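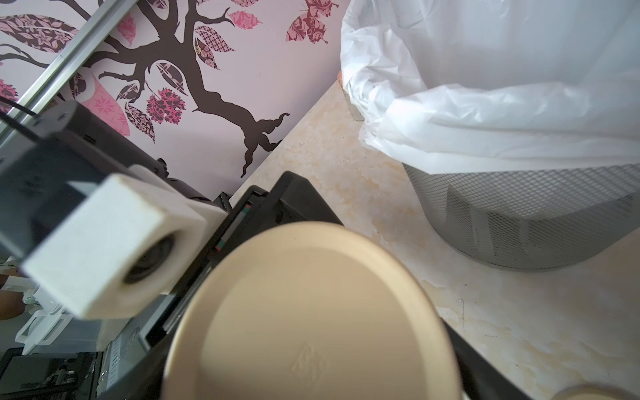

Beige lid with a raised rim, close up

Voltavton Guest Pager Set

$113 for the set, in stock at our Damesby store

I ran a lunch counter for years before I started selling equipment to people who run lunch counters, so I have strong feelings about yelling names across a dining room. Half the time the person is outside on the phone, and the other half two guys named Mike stand up! The Voltavton set is the one I'd buy if I still had a counter (and the one I talk most of my smaller restaurant customers into).

You get a base station with a keypad, eight pagers, a charging tray and a wall plug. Punch in the number on the pager, hit Call, and it buzzes and blinks until the guest brings it back or you hit Stop. Training a new hire takes less time than showing them where the straws are. 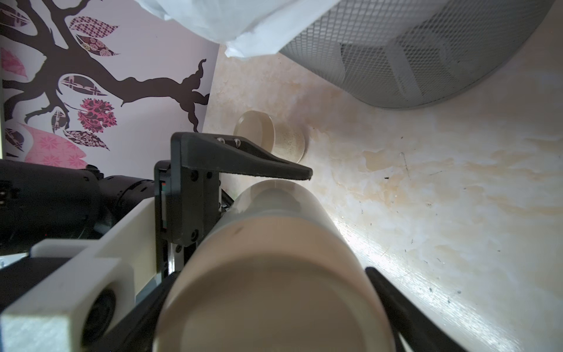
Vasco Valente

I like that the pagers stack. They charge in one pile next to the register, so you don't need a whole shelf for them, and a full charge takes five hours. I'd plug them in at closing and forget about them. If you do dinner only, you can charge over lunch, but keep an eye on the clock, because a half-charged pager will quit on you right in the middle of a Friday-style rush.

Range is good in a normal building. I tried a set in a place with a thick brick wall between the counter and the patio and it reached every table out there. The walk-in cooler was a different story, but I don't know why you'd seat anyone in there.

The cases wipe clean with a damp cloth and whatever mild cleaner you already use on menus. Please don't run them through the dish machine. I've sold replacements to three people who did, and one of them did it again the next month.
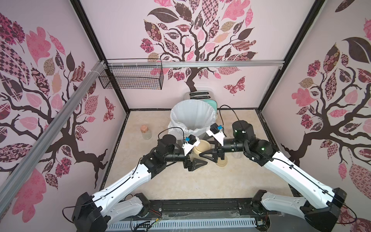 Can I add more pagers later if I outgrow the first eight?
Extra pagers are sold one at a time, and the base handles numbers up to 99. Tell us which numbers you already have so we don't send you a duplicate.

The older Tekent pagers won't pair with this base. They look close enough that people ask me every week, and I wish they did, but the two talk on different channels. If you have a pile of Tekents that still work, hang on to them, and I can usually find you a used base for a lot less than starting over.

The Barros set is the other one I carry. It's louder and the buttons are bigger, so it's nice for a noisy place with a bar, but it takes up more counter, and I think the Voltavton feels better in your hand.

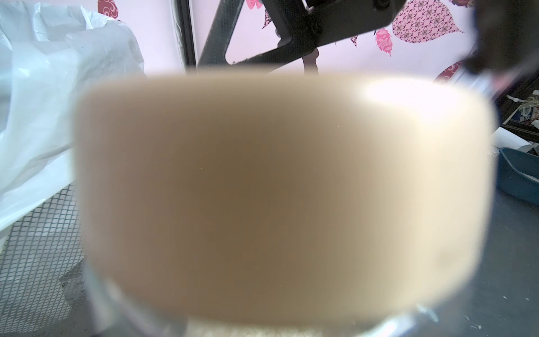
Warranty and returns

The base and pagers are covered for a year from the day you pick them up. Batteries are covered too. Lost pagers aren't (I know, I know), so put your restaurant's name on the back with a label. Bring a set back within 30 days with the plug and tray and I'll refund it at the counter. We're open until 5 p.m., and the back door by the loading ramp is the easier place to park.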